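4 仿真家居环境中的家务操作评测

4.1 任务设置

为考察现有操作策略能否承担日常家务,本文在仿真平台 Kakton 中构建了一组室内任务。与车间工位相比,住宅环境的困难主要来自三个方面:物体摆放没有固定基准,墙面、织物与家具的外观差异大,以及目标物常被夹爪自身或邻近物体遮挡。前两项可以通过场景随机化加以覆盖,第三项则与相机安装位置直接相关,随机化本身不能消除。

任务集按动作类型分为5类:抓取并放置、开合柜门与抽屉、擦拭平面、整理织物、拾取薄片状物体。每类任务的初始状态由场景生成器采样,采样变量包括目标物位姿、墙面颜色、挂画内容、窗帘形态和光源方向。全部训练轨迹共4,000条,由遥操作采集后在仿真中重放校验,重放末态与记录末态不一致者剔除,不计入上述数目。评测场景共21个,与训练场景在房间布局上不重叠,但允许共享部分物体模型。

车间任务作为对照,取自 Stancombe 装配线的数字模型,仅保留上料和分拣两个工序。该模型中工件位姿的偏差受料盘约束,光照固定,因而可视为家务任务的简化情形。两组任务使用同一机械臂模型和同一平行夹爪,夹爪最大开口、指面摩擦系数及关节速度上限均保持一致。

4.2 策略与观测

参评策略共2种。第一种为基于模仿学习的端到端策略,下文称 Pastor,输入为腕部相机图像与关节状态,输出为末端位姿增量及夹爪开合指令。第二种为分层策略 Clolarmont,先由检测模块给出目标物的候选抓取位姿,再由运动规划器生成轨迹,执行过程中不再更新目标估计,除非接触信号超出阈值。

两种策略均不使用场景的真值信息。腕部相机随末端运动,夹爪壳体和两指始终占据图像下部的相当一部分。该区域在抓取前的接近阶段影响不大,在对准阶段却恰好与目标物重合。对于厚度较大的物体,露出部分通常足以恢复其姿态;对于薄片状物体,可见的往往只有上缘和一部分表面,下缘与支撑面的接触关系需要由策略自行推断。

4.3 结果与失败分析

在车间对照任务中,两种策略的表现接近,失败集中于料盘边缘的工件。转入家居场景后,二者均出现明显下降,且下降幅度因任务类型而异。抓取并放置类任务降幅最小,开合类任务次之;整理织物与拾取薄片状物体两类降幅最大,后者在两种策略下均为最差的一类。

对失败轨迹逐条检查后,可将薄片拾取的主要失败归为两种。其一是深度估计错误。目标表面具有镜面反射时,其亮度随视角变化,检测模块容易把反光边界当作几何边界,由此得到的抓取点偏离实际边缘。Clolarmont 受此影响较重,原因在于它的候选位姿一经确定便不再修正。其二是闭合时机错误。Pastor 能够在接近过程中持续调整,但在目标下缘不可见时,常在两指尚未到达有效夹持深度时发出闭合指令。

图4给出该类任务的一帧腕部视角渲染图。两指之间的反光薄片更靠近左指,下缘被壳体遮住;背景为均匀的红褐色墙面,可供定位的纹理很少。

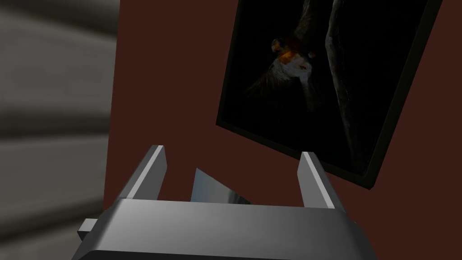

图4 薄片拾取任务中的腕部视角(仿真渲染)

Nerea Palacios 在审阅本节初稿时提出异议,认为仿真中的失败不宜直接解释为机器尚不能做家务,因为真实夹爪的指面具有柔性,轻微的对准误差可由接触过程吸收,而本文的刚性指面模型没有计入这一效应。她同时指出,车间对照组的优势有一部分来自料盘,应归于工装,不应记在策略名下。

上述第二点意见已被采纳,4.1节中关于简化情形的说明即据此补充。关于第一点,我们在仿真中将指面替换为柔性接触模型,对薄片拾取任务重新进行了评测。闭合时机错误引起的失败有所减少,深度估计错误引起的失败基本不变。由此推断,柔性指面能够缓解执行端的误差,对感知端的误差作用有限。

需要说明的是,柔性模型的刚度参数取自单一材料,未做敏感性分析;镜面反射由渲染器的近似模型生成,与实物表面的反射特性存在差距。就本文任务集而言,抓取并放置类家务在限定物体种类的前提下已具备试用条件,涉及反光薄片和织物的家务仍需人工介入。增设外部固定相机对遮挡问题的影响在第5节讨论。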